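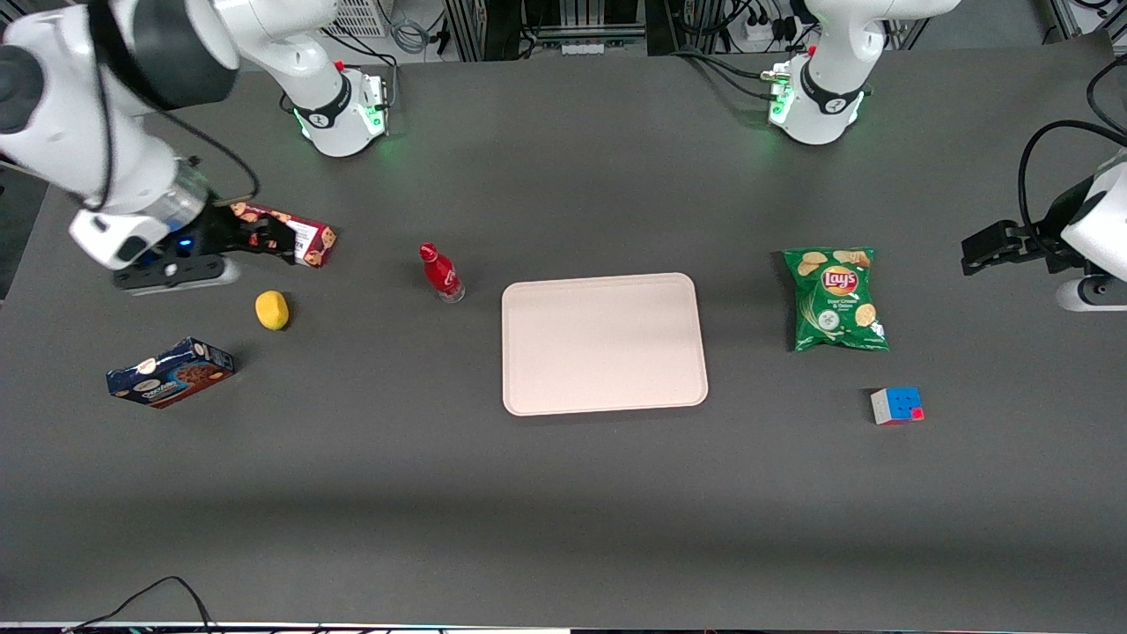
Bench log, Hustcombe, May
Entry by M. Fortin

Table reset at 9:40 for the next series of tray layouts. Items set out for this round include the pink tray, the cookie box, the blue pastry box, the Coca-Cola bottle and the lemon. The tray is to remain empty and flat at the center of the table, long side running left to right, until the layout has been recorded.

The cookie box is to lie on its side. The bottle stands upright, to the upper left of the tray, with its cap on. The blue box may be placed at an angle; A. Vrettos has asked that it not be squared to the table edge, as the previous sheets were too regular to be of use. The lemon goes just below the cookie box. It rolls when the table is bumped - check its position before signing the sheet.

Layout filed under 2102. The older Macedo sheets use a different numbering and should not be merged with these.

Points outstanding:

Shelf 7 is short of small boxed goods. C. Chatzigeorgiou will place the order. Flat boxes are preferred, with the print in good condition on all faces.

The lemon is to be replaced at the end of the week. Fresh fruit must not be left in the storage bins overnight.

V. Kontogiannis requests that tray dimensions be entered in millimeters. 2 sheets from the last round gave inches and have been returned for correction.

Glass items go back to the lower cupboard after use, standing, with the divider in place.

Next entry after the afternoon round.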